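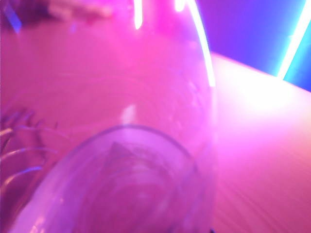

Depuis trois semaines je compare deux pinces sur le même petit bras, et je n'ai toujours pas tranché. La première est une Ketilsson à deux doigts rigides, achetée d'occasion. La seconde est une Bresten à doigts souples, prêtée par Urmas Rebane, qui ne s'en servait plus. Le bras et le contrôleur (un Stolix) restent les mêmes dans tous les essais. Mon objet de référence est le gobelet en plastique transparent, le pire que je connaisse pour une caméra de poignet : sous un éclairage magenta, le gobelet et la table prennent la même teinte, et il ne reste guère que le bord, un peu plus foncé, et quelques reflets presque blancs pour deviner où commence le plastique. Si une pince s'en sort avec ça, le reste de ma caisse d'objets ne me fait pas peur.

Je commence par le protocole, parce que Darius Kazlauskienė m'a reproché la dernière fois de donner des résultats sans dire comment je les obtenais. Il avait raison. Chaque pince fait 80 prises, réparties sur 5 positions de départ. Pour chaque position, la moitié des prises se fait en lumière blanche et l'autre moitié en lumière colorée. Une prise compte comme réussie si le gobelet est levé, déplacé de 25 centimètres et reposé debout. S'il tombe, s'il se couche à l'arrivée ou s'il reste sur place, c'est un échec. Je note tout dans un tableur, à la main, et je n'efface pas les essais ratés par ma faute, je les marque à part.

La Ketilsson d'abord. Mécaniquement c'est du solide, pas de jeu, la fermeture est répétable. Le problème vient de la force minimale, trop élevée pour un gobelet fin. Au réglage le plus bas, la paroi s'enfonce et le bord devient ovale. On peut compenser en limitant la course et non la force, c'est-à-dire en arrêtant les doigts à une ouverture fixe. Ça marche bien tant que le gobelet est centré. Dès qu'il est décalé de quelques millimètres, un doigt le touche avant l'autre et le pousse.

La Bresten est plus tolérante. Les doigts s'enroulent un peu, le décalage se rattrape tout seul et la paroi ne marque presque pas. En revanche, le gobelet tourne légèrement au moment du levage, et il arrive penché. En le reposant doucement, il se redresse la plupart du temps. En le reposant à la vitesse normale, moins souvent. J'ai ralenti la descente dans le Stolix et je l'ai fait pour les deux pinces, sinon la comparaison n'a plus de sens.

Reste la caméra, et c'est là que j'ai passé le plus de temps. Elle est petite, fixée au poignet, et de très près le gobelet remplit presque toute l'image. Les doigts sont flous sur le côté. Mon détecteur cherche l'ellipse du bord, puis en déduit le centre. En lumière blanche il la trouve correctement. En lumière colorée il se laisse prendre par les reflets allongés sur la paroi, qu'il prend pour un morceau de bord. J'ai essayé trois choses :

Travailler sur un seul canal de couleur. Sous le magenta, le vert est très sombre et bruité, le rouge sature. Le bleu est le moins mauvais.

Baisser l'exposition. Les reflets diminuent, le bord aussi. Gain faible.

Prendre deux vues, une de plus haut et une de près, et ne garder que l'ellipse cohérente entre les deux. C'est ce que j'utilise maintenant. Cela ajoute 3 secondes par prise, ce qui m'est égal ici mais ne le serait pas sur une ligne.

Il me manque encore la dernière position en lumière colorée pour la Bresten, donc je ne publie pas de taux de réussite aujourd'hui. Je mettrai le tableau complet quand les deux séries seront finies. Pour l'instant, si je devais ne garder qu'une pince pour des objets fins et transparents, je prendrais la Bresten, et je garderais la Ketilsson pour tout ce qui est rigide et lourd.

Prochaine étape, avant de rendre la pince à Urmas : coller des patins en silicone sur les doigts de la Ketilsson et refaire la même série. Si quelqu'un a déjà monté ce genre de patins, je veux bien connaître l'épaisseur choisie et la colle utilisée. La mienne se détache au bout d'une journée.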